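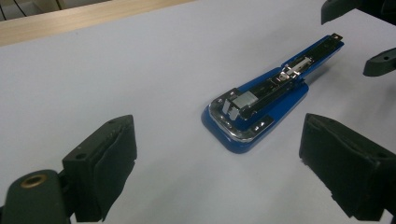 Good evening, everyone, and thank you for coming out to hear about our little club at Haworth. (Pause, let people find seats.) I want to talk about the humblest job we set our students last October, which was filling a stapler. Have a look at the blue one, swung open flat, with the long black channel running down its middle. A strip of staples has to go in a slot like that, and you'd be amazed how long a bright group of teenagers can argue about it!

Our Tavel project began with 2 grippers and a great deal of optimism. The students soon learnt that two grippers working close together take up an awful lot of room, and that whoever is steering has to see past both of them.
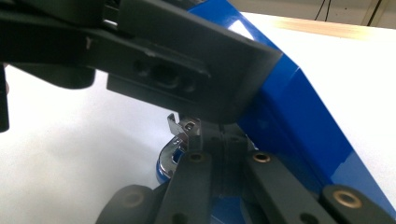

Photo: Tavel project, Haworth robotics club

(Slow down for this bit.) We asked for 100 practice runs before anyone was allowed to change the design, and there was some grumbling, I can tell you. But they kept their notebooks going, and the notebooks are lovely, full of crossings-out and little drawings of jaws. Do come and leaf through them afterwards. The part they talk about most is holding the strip upright between the two jaws, just over the stapler. 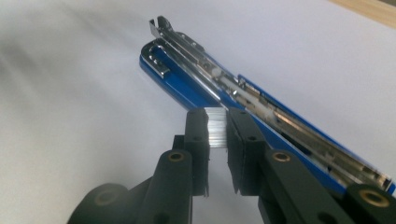
Questions and tea

Ask me anything you like, and the Mallent team will be by the urn.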